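Do you need a bus tub at home? A doubtful look

Every few months somebody declares that a piece of café kit will change your kitchen. Last time it was the bench scraper. Now it is the bus tub, the big plastic box that waiting staff use to clear tables, and I have read enough cheerful articles about it to want a moan.

The claim goes like this. Put a tub by the table, load it as people finish, carry it to the sink in one go. You save trips. Well, you do, if you have a table of ten and a long hallway. In my kitchen the sink is four steps from the table and my arms already work.

Still, I bought one from the catering shop on Busau Road and used it for most of June. I will give it two things. It is good for crockery that comes out only for guests, and it is good for moving house. For everyday clearing I have gone back to carrying plates.

If you do want to try it, a few things I learned the dull way:

Stack by shape. Square plates go on square plates, square bowls go in square bowls, and the two piles sit side by side on the floor of the tub. Put bowls on top of plates and they will slide at the first doorway.

Scrape before you stack. A few crumbs left in the top bowl are no bother, but whatever is in the bowls underneath gets pressed on to the next one and has to be soaked off.

Keep glasses out. I don't care what the Maltora leaflet says about "mixed loads".

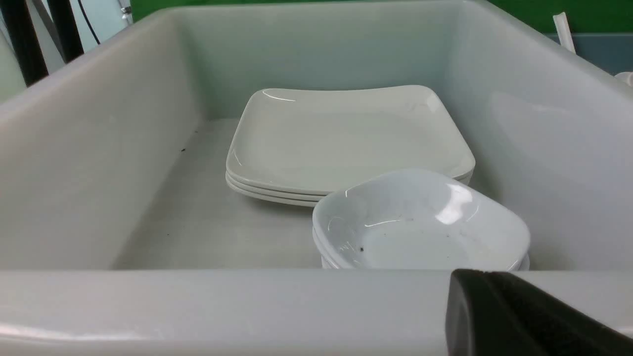
How full should a tub be? Half full at most, if it is china. You want to lift it with a straight back and see your feet over the rim, and a full load of plates will let you do neither.

As for which tub, I can't get excited. The Cokaton one costs more and has a nicer lip to hold. The cheap one flexes a bit when loaded, though mine has not cracked yet. Lids are sold separately, and I would skip them unless you are storing things in a loft or garage - they trap damp, and a plate put away not quite dry will smell of it by autumn.

Cleaning is the part the articles leave out. A white tub shows every tea stain and gravy ring, and it will not fit in a normal dishwasher. Hot water, washing-up liquid and a soft brush do the job. Don't use a scouring pad. Once the plastic is scratched, the marks hold grease and you will be scrubbing at them for good.

Dry it upside down, propped at one corner so the air gets in. Then find somewhere to keep it, which in a small kitchen may settle the whole question. Mine lives on top of the wardrobe with the guest plates in it.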